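# Barkero pink microfibre cloths
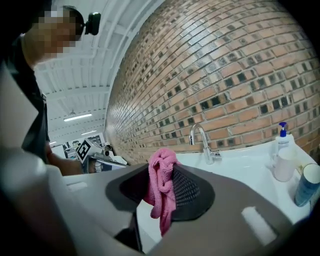
*The pink one, over by the white sink and the brick wall.*

G'day, and thanks for stopping by the cloth page! I've sold a lot of different cleaning cloths through the shop over the years, and the Barkero pink is the one I keep reordering (and the one that keeps disappearing from my own laundry, so somebody in this house agrees with me).

It's a plain, soft microfibre cloth with a short pile. I use mine mostly on basins and taps, then for a quick go over the benchtop while I'm there. You want it damp and well wrung out for the first wipe, and a second dry one for the shine. If your taps are chrome you'll notice the difference straight away, especially if you've been using old tea towels up till now like I did for years.

Pink is the only colour I stock at the moment. Dimitrov, our old supplier, used to do a grey and I did love it, but it went a bit patchy after a few hot washes and I got sick of answering emails about it. The pink has held its colour much better. I keep pink for bathrooms and the laundry sink and something else entirely for the kitchen — saves any arguments about what's been where.

## What you get

- Pack of 4 cloths, all pink
- Stitched edges, no scratchy label (there's a paper band around the pack instead)
- Stock code 516, if you're ordering by phone

There's also a carton of 100 for cleaners and holiday lets. Raghda Hattar takes a carton for her units in Iltcombe every December before the summer rush, and she's the one who talked me into offering them loose in the box without the paper bands. Much less rubbish to deal with!

## Washing

Warm machine wash with other microfibre, and keep them away from fluffy towels or you'll be picking lint off them till Easter. Please skip the fabric softener. It coats the fibres and then they just push water around the basin. Line dry is fine, low tumble is fine, and don't iron them (yes, I've been asked).

If one's gone a bit stiff, soak it in a bucket of warm water with a splash of white vinegar, rinse it well and hang it out. That usually brings mine back.

## Goes well with

The Pitex spray bottle, which has a decent trigger and a wide enough neck that you can refill it without a funnel. I'd get 2, one for plain water and one for whatever cleaner you like, and write on them in permanent marker.

## Ordering

Add to your cart as usual, or give the shop a ring and ask for me or Tormod Björklund. Tormod does the packing, so if you want a carton and a few small packs sent together, he's the best one to sort out the postage with. Unopened packs can come back for a refund or a swap — just pop your order number in with them.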